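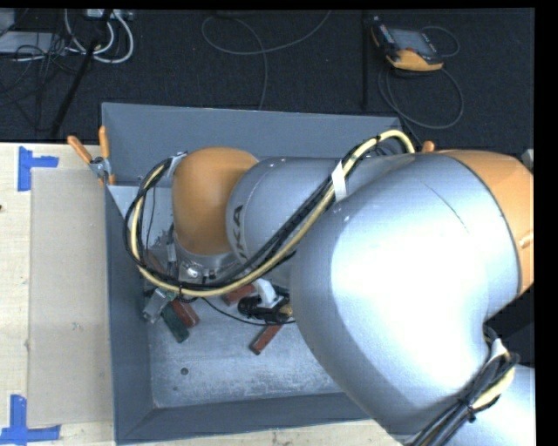
Bins, Tabletops and Cords: Keeping a Work Corner in Order

Put the bin beside the table

A deep rectangular bin works best standing right against the side of the worktable. Offcuts, packing paper and parts waiting to be sorted can go straight over the edge without a trip across the room. Gray is a good color for one. It hides scuffs, and small pale pieces still show up against it.

Deep bins have one drawback, and that is the bottom six inches. Small things sink and stay there. Keep screws, clips and caps in a shallow tray on the table and save the bin for pieces bigger than your hand. Empty it when it is two-thirds full. I used to wait until mine was heaped up and then had to drag it to the door.

Wash it out every couple of months with warm water and dish soap. Leave it upside down overnight before you fill it again.

Looking after a pale wooden top

Pale wood shows every ring and pencil mark. Wipe it down at the end of the day with a damp cloth, then a dry one. For pencil, use a plain white eraser. For glue, let it harden and lift it with a plastic scraper held nearly flat.

My own top gets a thin coat of Drustent board wax in May and another before winter. One tin has done 16 coats so far. Rub it on along the grain, wait an hour, and buff with an old T-shirt.

Dark carpet underfoot

Dark carpet is easy on the feet and hard on anything you drop. Sawdust and white thread show up right away, but a black screw can be gone for weeks. Two things help:

Lay a light-colored sheet under the table for fiddly jobs, then pick it up by the corners and tip it out.

Turn off the ceiling light and hold a flashlight down at floor level. Metal will glint.

Vacuum toward the door, going over each strip twice.

Cords and hoses

Where a cord and an air hose run the same way, bundle them. Wrap tape or a cable tie at each bend and leave enough slack for a loose loop wherever something has to turn or swing. Snip the tie tails flush or they will scratch your wrists. A short tab of white tape makes a good label on black cords, and a yellow hose needs no label at all.

I keep a 57-inch strip of hook-and-loop from Bistov in the drawer and cut pieces as I need them. It comes off more easily than tape and leaves nothing sticky behind.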